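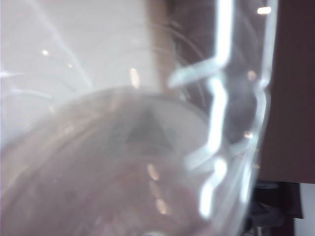
Figure 3. Clear plastic cup at very close range, with a dark triangle near the center of the base.

Open Reading Room > Household Studies > Working Papers
Lerato Oosthuizen
June

4. What people told us about sorting at home

4.1 The kitchen as the place where it is decided

We came to this part of the study expecting to write mostly about bins, and we ended up writing mostly about kitchens. The town of Ernar has had separate collection of plastics, paper and glass for long enough that everybody we spoke to knew the colors of the lids by heart. What varied a great deal was everything that went on before a thing reached the lid, and that part takes place at the sink, on the counter beside it, or in a bag hung from the handle of a cupboard door.

We visited 38 households, and in nearly all of them we were given coffee and a seat at the table before we had got our papers out. I mention it with gratitude, and also for a practical purpose. The interviews were planned to last 30 minutes and most of them ran well over, and a good many of the remarks quoted in this section come from the long tail end of the visit, when the official questions had been dealt with and the person was rinsing something out while they talked to us.

The most common pattern was what we have called the waiting pile. An item that is plainly one thing or another (a newspaper, a jam jar) goes straight to its place. An item that raises a question is put to one side, and there it stays, often for several days, until the pile is in the way and somebody in the house makes a quick decision about the whole lot. One woman in the Mazurek district called hers "the jury," and told us quite cheerfully that the jury always comes back with the same verdict and everything goes in the general trash.

4.2 Marks, and how far they are read

A fair share of the waiting pile is made up of clear food and drink packaging, and it was with these things in mind that we asked people about the marks on the bottom. Nearly everyone knew that a triangle had something to do with recycling. Far fewer could say what it told them, and when we asked what they did after finding one, the answers went in several directions. Some took the triangle as a promise that the item would be accepted. Others remembered that there ought to be a number as well, looked for it, and then did not know what to do with the number once they had it. A retired bus driver kept a list of the numbers on the inside of a cupboard door, copied out by his daughter, but the list had been made for a different town and he had begun to suspect that it was wrong.

Then there is the plain matter of eyesight. A mark on clear plastic can be hard to make out against whatever lies behind it, and several of our older participants told us that they had stopped trying. "I hold it up to the window," said one, "and if I can't see it by then, it's had its chance." Younger people did not complain of this, though they did not seem to look at the marks any more often. They were more likely to go by feel – whether the plastic was stiff or soft, whether it crackled when squeezed – and they had a good deal of confidence in this method, more than the sorting staff we talked to would have wished.

4.3 Rinsing

No subject produced warmer feelings than rinsing. The leaflet sent out by the town, which went to 3664 addresses in the spring before our visits, asks residents to leave containers "empty and reasonably clean," and we heard that phrase repeated back to us in every tone from respectful to furious. Those who disliked it disliked the word "reasonably." They wanted to be told whether a smear of yogurt was reasonable. Households on a water meter worried over the cost, and two families had come to an arrangement in which the cups and tubs were washed last, in the water left over from the dishes.

We did not find that careful rinsers were careful sorters, which surprised us a little. Some of the cleanest containers we were shown were on their way to the wrong bin. We suspect that rinsing answers to a different instinct, closer to keeping a tidy kitchen than to any thought about materials, and several people more or less said so. Nobody likes a smell under the sink in warm weather.

4.4 Who does it

In most homes with more than one adult, one person did the sorting and the other had a reputation. We were careful not to take sides, although we were invited to. The sorter was often the person who cooked, and the task had come to them by way of standing nearest the bins. In the Purkenus apartments, where the shared containers are across a courtyard, the work was more evenly divided: one person filled the bags and another carried them down, usually on the way to something else.

Children came up more than we had planned for. Parents described being corrected by them, and grandparents – who had a longer memory for saving string and paper – described the corrections as old news. A leaflet by itself seems to pass through a household without leaving much behind, whereas a rule brought home from school is repeated at the table until someone gives in. We return to this in Section 5, where the school materials used in Vostelar are compared with those in Ernar.

We use cookies to remember your reading settings. By continuing to browse you agree to their use. Accept | Manage preferences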